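How to Clear Out Old Medicine Without Making It Worse
Updated 5/22/19

Every home has the cabinet. Ours held cough syrup of uncertain vintage, half a strip of something for a back that stopped hurting in another apartment, and a bottle of painkillers left over from a wisdom tooth. The last one is the one to worry about. Set aside an evening and work through the steps.

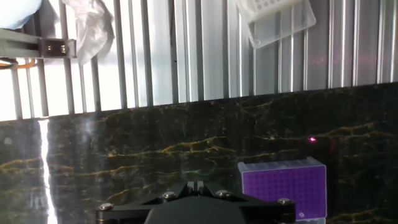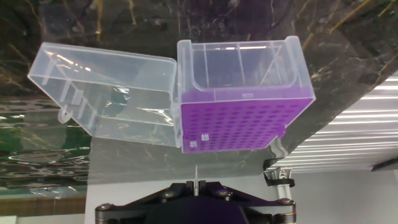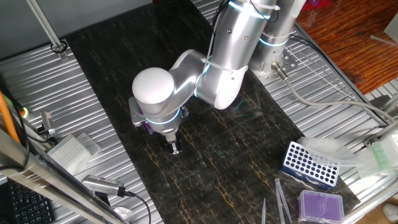
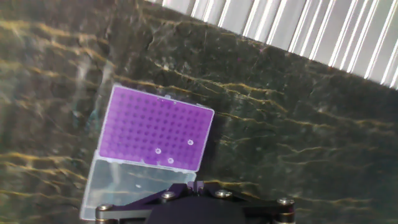 Step 1: Get it all in one spot

Check the bathroom, the kitchen, the nightstand, coat pockets and the car. Purses too. I found 7 bottles in the bathroom and felt pretty good about myself until I opened the glove box.

Step 2: Sort

Keep what is current and yours. Anything expired, unlabeled or prescribed to a person who has moved out goes in the second pile. If you can't tell what a pill is, it goes there too — this is no time for guessing games.

Step 3: Count the strong stuff

Write down how many opioid pills, sedatives and stimulants you have, and lock up any you still need. A bottle of 96 that should be a bottle of 96 is good news. If the number is off, have that talk before you have any other.

Step 4: Find a drop box

Many pharmacies and police stations have one. In Carkport it's in the lobby at Homorex Pharmacy, left of the greeting cards. Pills can stay in their bottles, but black out your name first. Needles and inhalers usually aren't accepted, so call ahead.

Step 5: No drop box? Use the trash, carefully

Read the label first, as a few drugs come with their own disposal directions. For most others, mix the pills, uncrushed, with used coffee grounds or cat litter, seal the mess in a bag and put it out on pickup day. Cat litter is very persuasive.

Step 6: Put a date on the calendar

Twice a year is plenty. I do mine in May, when the pollen sends me into the cabinet anyway.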